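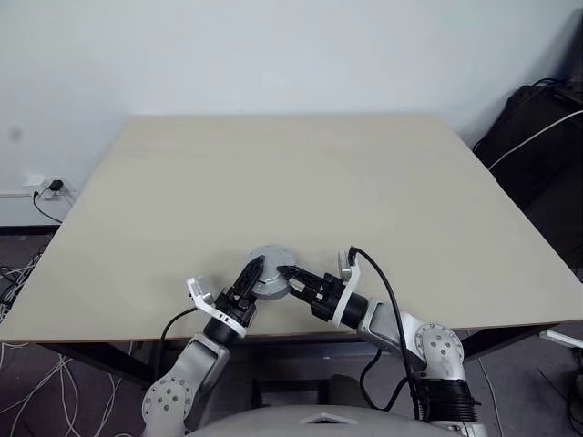 Peer coaching

Peer coaching is a form of mutual support in which two or more people of similar standing meet regularly to help one another work toward personal, health or job-related goals. It differs from professional coaching in that no fee is paid between the partners and neither holds authority over the other. It also differs from mentoring, where one person usually has more experience than the other and is expected to give advice.

The practice is used in schools, hospitals, workplaces and community wellness programs. Partners may be matched by an organizer or may choose each other. Most arrangements run for a fixed period, after which the pair can stop, continue or change partners.

Background

Peer coaching grew out of teacher training, where colleagues watched each other's lessons and talked about them afterward. The method later spread to nursing, management training and health behavior programs. In these settings the classroom visit was generally dropped, and the conversation itself became the main activity.

Typical structure

A session is divided into two equal halves. In the first half one partner speaks about a goal while the other listens and asks questions. The roles are then reversed. Sessions are held in person, by phone or by video call. Many programs ask partners to keep a short written record of what each person plans to do before the next meeting.

Questions are usually open-ended. A listener might ask what has worked in the past, what is getting in the way, or how the speaker would like things to look in a month. Advice is given only if the speaker asks for it. Some programs allow a few minutes at the end for general conversation.

Goals are set by the person who will carry them out. Common subjects include sleep, exercise, time management, public speaking and returning to work after a leave.

Training

Formal training is short compared with that of paid coaches. The Brendar model, developed by Hauwa Igwe and Sota Yoshida, calls for 18 hours of instruction, followed by practice sessions with an observer. It covers listening, asking questions, confidentiality and knowing when to refer a partner to a doctor or counselor. The shorter Stamisus course leaves out the observed sessions and is taught entirely online.

Partners in the Brendar model are asked to sign an agreement that states how often they will meet, how a missed session will be handled and how either person can end the arrangement. A revised version of the agreement form was released on Sep 28, 2025.

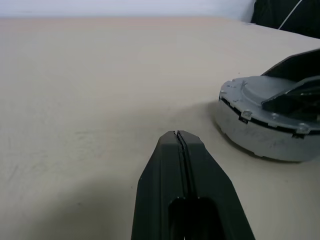 The Hirncombe program

One of the larger community programs was run in Hirncombe under the direction of Genalyn Gatchalian. It enrolled 744 adults, who were placed in pairs according to their schedules and stated goals. Each pair agreed to meet every other week for six months. Roughly 295 participants asked to continue with the same partner once the program ended.

Emanuel Ghiță, who reviewed the program's records, found that pairs who set their meeting times in advance were more likely to finish. Similar goals mattered less than similar schedules. Pairs in which one person wanted to change jobs and the other wanted to walk more were as likely to stay together as pairs with matching goals.

Criticism

Critics have pointed out that untrained partners may give poor advice, particularly on diet, medication or mental health. Aminu Anozie has argued that programs should screen participants before matching them and should provide a staff contact for each pair. Others note that results are hard to measure, as most studies rely on what participants report about themselves.

Uneven effort is another common complaint. When one partner prepares for sessions and the other does not, the more active person may lose interest. The Zupan guidelines recommend a check-in with the organizer after the third meeting, at which either partner may ask for a new match without giving a reason.

See also

Accountability partner
Co-counseling
Health coaching
Mentoring
Support group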